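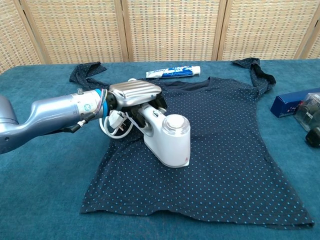
Getting creases out of a long-sleeved top with a hand steamer

Posted by Imad Darwish, Dec 17, 2023

I have a navy top with small polka dots and long sleeves. The body comes up fine with a hand steamer but the sleeves stay creased, and the hem goes wavy. I don't own an ironing board so I do it on a table with a cloth over it. Should I hang it up instead?

4 comments

Fadi Atallah
Hanging is quicker for the body. For sleeves I still prefer a table. Lay the top face up, pull both sleeves out and up away from the sides, and smooth each one with your hand before you steam it. If a sleeve is folded back on itself you will press the fold in.

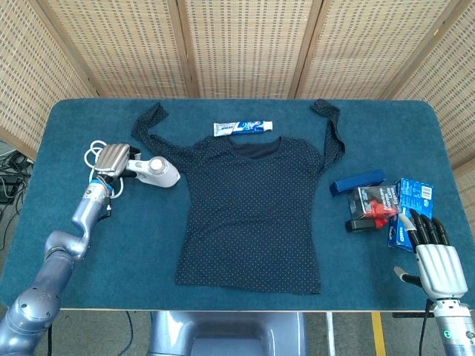 Do you start with the sleeves or the body?

Sleeves first, then the shoulders, then work down to the hem. Keep the cord behind you so it doesn't drag over the part you've just done. For a wavy hem, pull it straight gently and leave it flat for 12 minutes before you pick it up.

Pondunitz
just use an iron on low. steamers are a waste of money, had one from a shop in Illgate and it leaked

Share (62)

We use cookies to improve this site. Accept / Manage settings
Contact us | Back to top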